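Multiprise qui disjoncte dès que je branche la bouilloire et le grille-pain

Posté par Grigore Dobre dans Maison et électricité

Bonjour à toutes et à tous, et merci d'avance à ceux qui auront la patience de me lire jusqu'au bout, je sais que j'ai tendance à m'étaler !

Nous avons emménagé en juillet dans un petit appartement rue Coelho, très agréable, lumineux, avec une cuisine qui donne sur la cour. Seulement voilà, dans toute cette cuisine il n'y a qu'une seule prise accessible au-dessus du plan de travail. J'y ai donc mis une multiprise, et dessus j'ai la bouilloire, le grille-pain et une petite radio. Tant que j'utilise un appareil à la fois, tout va bien. Mais le matin, vers sept heures, quand ma femme fait griller le pain pendant que je prépare le thé, le disjoncteur saute presque à chaque fois et il faut aller à tâtons jusqu'au tableau dans l'entrée.

Mon beau-frère me dit d'acheter une multiprise plus chère, ma voisine me dit que c'est la bouilloire qui est fatiguée. La multiprise ne sent pas le brûlé, je précise. Est-ce que je dois la changer, ou bien faire venir un électricien ? Nous sommes locataires, et j'aimerais savoir quoi demander au propriétaire avant de l'appeler.

Grigore

Amside

change de bouilloire, la mienne faisait pareil et depuis plus rien. sinon tu fais le thé avant le pain et c'est réglé

Georges Abu Hammour

Bonjour Grigore, et bienvenue dans votre nouveau chez-vous !

Votre histoire m'a rappelé mon premier logement, où l'on ne pouvait pas repasser une chemise et chauffer la soupe en même temps (ma mère trouvait cela très bien, elle disait que ça nous apprenait l'organisation). Je ne suis plus en activité, mais j'ai passé une bonne partie de ma vie à tirer des câbles, alors je me permets de vous répondre un peu longuement.

Commencez par regarder sous vos appareils, ou au dos : la puissance est inscrite en watts sur une petite étiquette. Supposons que votre grille-pain soit à 800 watts. Tout seul, il ne gêne personne. Une bouilloire, en revanche, dépasse souvent les 2000 watts, et les deux ensemble peuvent faire beaucoup pour un circuit ancien, surtout si le frigo est sur la même ligne. La radio, vous pouvez l'oublier, elle ne compte pour ainsi dire pas.

Ensuite, retournez la multiprise et cherchez la puissance maximale. Sur la plupart des modèles vendus en France on lit 3500 ou 3680 W. Si l'addition dépasse ce chiffre, il ne faut pas insister. Et si elle reste en dessous mais que ça saute quand même, c'est du côté du tableau qu'il faut chercher : notez quel disjoncteur tombe, celui de la cuisine ou le général. Si c'est le général, c'est peut-être simplement l'abonnement qui est trop juste. Si c'est un différentiel, c'est une autre affaire, il peut y avoir une fuite dans un appareil, et là il faut les essayer un par un.

Pour ce qui est du matériel, j'aime bien les modèles à un bouton par prise, on coupe ce dont on ne se sert pas sans rien débrancher. 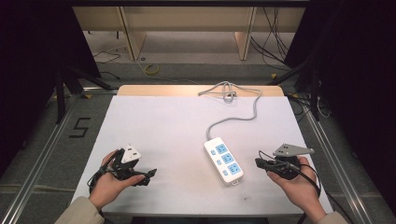 Une multiprise blanche à trois prises, avec ses petits boutons bleus sur le côté.

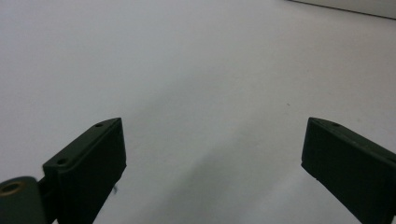

Attention tout de même, une multiprise plus chère ne vous donnera pas un watt de plus au mur, votre beau-frère me pardonnera. Déroulez bien le cordon quand vous tirez beaucoup dessus, tenez-la loin de l'évier, et n'en branchez jamais une sur une autre. Si elle devient chaude à la main, débranchez tout et jetez-la.

Quant au propriétaire, demandez-lui une ligne séparée pour le plan de travail, avec deux ou trois vraies prises. Faites-lui un courrier, en notant les jours et les heures où ça a sauté, et gardez-en une copie. En attendant, le thé d'abord et le pain ensuite, comme on vous l'a dit plus haut, ce n'est pas si bête. Dites-nous quel disjoncteur tombe et je repasserai vous lire.

Bien amicalement,
Georges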